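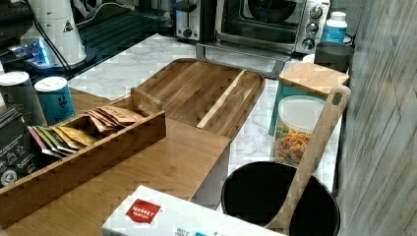 Pikthorpe Open Day

The Pikthorpe Open Day is a public demonstration of household robotics held at the Pikthorpe workshop of Indard, a developer of control software for mobile manipulators. The first edition took place on March 19, 2022. It was organized by Edin Radonjić, then head of testing at the company, and drew 1,839 visitors.

Background

Indard had run its kitchen trials behind closed doors before the open day. Visits were limited to suppliers and to staff from Hinojosa, the firm that builds the arms used in the trials. A public event was first proposed for August of the previous year and was put off while the main hall was rewired.

Demonstration area

The kitchen station was fitted out as a domestic counter in everyday use. It had a white marble countertop with gray veining, a toaster and a toaster oven along the back, and ordinary pantry goods, among them a bamboo organizer filled with tea packets and a glass jar of ring-shaped cereal with a square bamboo lid. A wooden tray served as the carrying surface for several tasks. Radonjić's published notes list the main difficulties of the layout as reflective steel, clear glass, and wooden objects of similar color placed close together or overlapping.

Visitors stood behind a rail on two sides of the station. A screen above the rail showed the planned path of the arm and the force measured at the wrist.

Program

Each session lasted 20 minutes and consisted of a tray transfer, the removal of a single tea packet from the organizer, and a lid task on the jar. The arm worked under supervision, with an operator holding a stop switch. A separate table outside the rail let visitors guide a smaller arm by hand. Questions were taken after each session, and the operator could repeat one task on request at reduced speed.

Results

Indard logged 2,742 grasp attempts over the day, including repeats. Packet removal had the highest failure rate. The usual fault was a double pick, in which two packets were drawn out together. Tray transfers were slower than in closed trials because the speed limit had been lowered for the public session.

Later editions

The second edition moved to a larger hall in Otport and recorded 3,295 visitors. The name Pikthorpe Open Day was kept. The kitchen station was rebuilt there with a wider rail, and the session length was cut to 15 minutes.

See also

Mobile manipulator
Grasp planning
Domestic robot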